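From: Ladi Bashir
To: laundry-and-linens list
Subject: Re: Odd socks – pair first or sort first?

Hi all,

Typing this between loads so forgive the shorthand. Answers inline, I cut Ifeoma's mail down a bit but left most of it because a couple of people said they never got the original.

On 14 March 2026, Ifeoma Amadi wrote:

> Hello everyone. New here, Tymofii Maksymiv passed on the sign-up. We are
> five in the house and I have reached the point where the clean socks live
> in a heap on the spare bed and people go and fish in it before school. I'd
> like to stop this.
>
> I've read back through the older threads and I see two camps. One says
> match the pairs first, on the bed, then split them up by person. The other
> says split by person first and let each person match their own. Which one
> do you do and does it hold up after a month or so? I can keep anything
> going for two weeks.

Split first. By person, always. Pairing first means you're holding every sock in the house in your head at once. Split first and you're only ever looking at one person's pile, and most of those match right away. I did it the other way for years, would stand there with a gray one in my hand going round and round the bed.

Also – sort on something flat and light colored. A bed is the worst place. Things slide into the folds of the comforter and the dark ones vanish. I use a white table now. Black against navy you can tell apart on white, on a blue bedspread under a lamp, no chance. If you don't have a white table an old white sheet over any table does fine, pull it tight.

> Second question. Bins or baskets? I bought two big hampers from Skaleck
> and they're too deep. The socks go to the bottom and stay there. My sister
> uses drawers with dividers but then she has drawers.

Too deep, yes. Same thing happened here with the tall Memero ones, they were meant for toys and I should have left them to the toys. For socks you want shallow and open, no lid, sides that slope a bit so you can scoop out. If you can't see the bottom from where you stand it's too deep.

And put them right on the table, off to one side, in a line. Not on the floor. I know the floor seems like it saves space but you bend down for every sock and by the second load you just start throwing, and then you miss, and then the dog.

Colors: don't need one per person. I tried that, Ebuka wanted orange and they didn't have orange and we had a whole evening of it. What works here is green and red. Green means it goes back to a drawer. Red means there's a question about it – hole, no partner, don't know whose. That's the entire system. Two greens because there are two bedrooms upstairs it could go to. When a red sock gets its answer it goes to a green.

Whoever's sorting doesn't have to decide anything hard. If you stop for more than a breath over a sock it's red, next one.

> Third – what do you do with the ones that have no partner? I have a bag of
> them going back to I think before we moved. I can't throw them out because
> the week I do the other one will turn up behind the dryer. My husband says
> this is a belief and not a fact. I say it has happened to me at least
> twice, with the good wool ones both times.

It's a fact in this house too, tell him.

We give a single sock 21 days in the red bin. Picked that because it's three rounds of all the bedding and if it's caught in a duvet cover it'll have come out by then. Check the duvet covers by the way. Corners. Fitted sheets too, they grab everything, and the legs of sweatpants. After that:

- if it's thin or worn it's a dust cloth, straight under the sink, no ceremony
- if it's good, it goes to the mending box and I use the yarn or the heel for a patch
- if it's somebody's favorite they get to keep it but it lives in THEIR room and I don't want to hear about it

The bag from before you moved, I'd tip the whole thing out on the white sheet one time, go through it together with everything in the drawers that's currently a single, and then be done. Don't put the bag back. Put the bag itself out with the trash the same day or it fills up again.

> Fourth and last, sorry this is long. Wool and wool blends. Do you keep
> them apart from the start or just at the wash? I've felted two pairs since
> Christmas. Chukwuemeka wrote on this list in the fall that he washes
> everything together and has never had a problem and I would like to know
> what his secret is.

No secret, he's my brother in law and I have seen his socks. Some of them would fit a cat.

Keep them apart before the wash, at the hamper. One small mesh bag hung on the side, anything knitted and thick goes in there as it comes off the foot. Zip it, wash the bag as it is. Cold or close to it. Our machine runs hot whatever the dial says, I put a kitchen thermometer in the drain hose bucket once and "warm" came out at 105, Fahrenheit obviously, and that plus the tumbling was enough to wreck a pair from Camenzind that I was very fond of. So cold, slow spin, and never the dryer. Lay flat, foot and leg smoothed out, on a towel. Smooth the foot as well as the leg, most people do the leg and leave the toe in a ball and then the toe takes till the next day.

Hanging them by the cuff stretches it. Hanging by the toe leaves a peg mark. Flat.

> Also, do you fold or roll or do the ball thing where one cuff goes over
> both? My mother did the ball and I've always done the ball but someone on
> here said it kills the elastic.

It does, slowly. I used to do the ball too. Now it's one on top of the other, heels facing the same way, fold in half with the cuff ending up outside. Cuff outside matters more than you'd think, because that's the bit with the stripes or the band or whatever on it and it's how people recognise theirs in the drawer. With plain ones it makes no difference. For the kids' athletic socks I still do the ball, life's short and they're out of them in a year.

> Thank you for any help at all. I don't need it to be pretty. I need my
> son to leave the house in two socks.
>
> Ifeoma

Ok so some other stuff while I have the machine running.

Buying. If you can stand it, get each person one kind of everyday sock and a lot of them. We did it for Ebuka, all the same gray, and his pile sorts itself. Chukwuemeka says it's joyless, he can come and pair them then. I didn't manage it for me, I like a stripe. The trouble with stripes is near matches. Same color, same width, one more band on one than the other, and you don't notice until you're at work with your feet up. Look at the cuff first, then the heel color, then length. In that order. The foot tells you almost nothing, they all fade the same.

Marking. Tymofii asked off list about marking. A couple of stitches inside the cuff in a bright thread, one color per kid. Laundry pens wash out of anything dark. Iron on labels come off on the third or fourth wash and then stick to something else. Stitches stay. Takes an evening, do it in front of the TV. Don't pull them tight, the cuff needs to stretch, I did a whole batch too tight and snapped every one getting them on.

How often. Small and often beats the big Sunday thing, at least for us. If there's more on the table than I can get through while the kettle boils I know I've left it too long. Holiday weeks excepted, those are just bad.

Holes. Decide at the table, don't put a sock with a hole back "for now". It'll be on somebody's foot by morning. Red. I mend on the same table afterwards with the good lamp, and if I havent mended it by the end of May it was never going to get done and it goes to dust cloths with the rest. I used to carry them over from one winter to the next and one year found moths in the box, so no more of that.

Zetholm have brought their drying racks back in, the flat mesh kind that stack. Mine's from the first time around and still ok, one foot cracked. If anyone is ordering can you shout on here, I want one more and would split the shipping. Prefer the low one.

Still looking for a partner for one of mine, while we're on the subject. Brown knit, dark maroon cuff with two white stripes on it, more maroon at the opening. Chukwuemeka, Ebuka, both of you stayed over last month so please check your bags, and check inside the sweatpants. It's got a few days left on the clock before it goes in the mending box and I'd rather not, it's a good sock.

Dryer's buzzing, have to go. Ifeoma write back and say how you get on with the bag, and do the duvet corners FIRST before you throw anything out.

Ladi

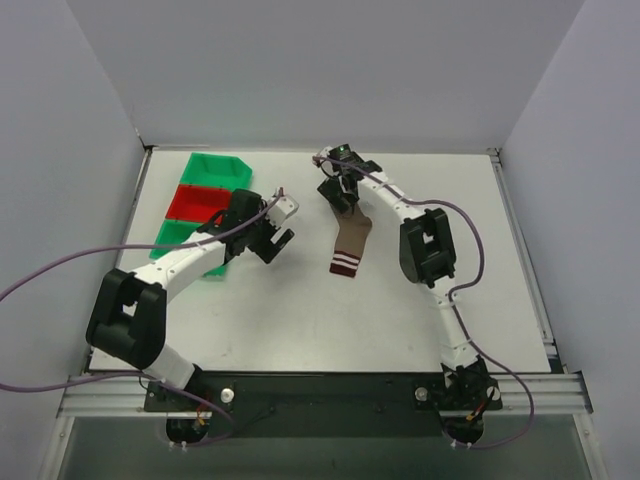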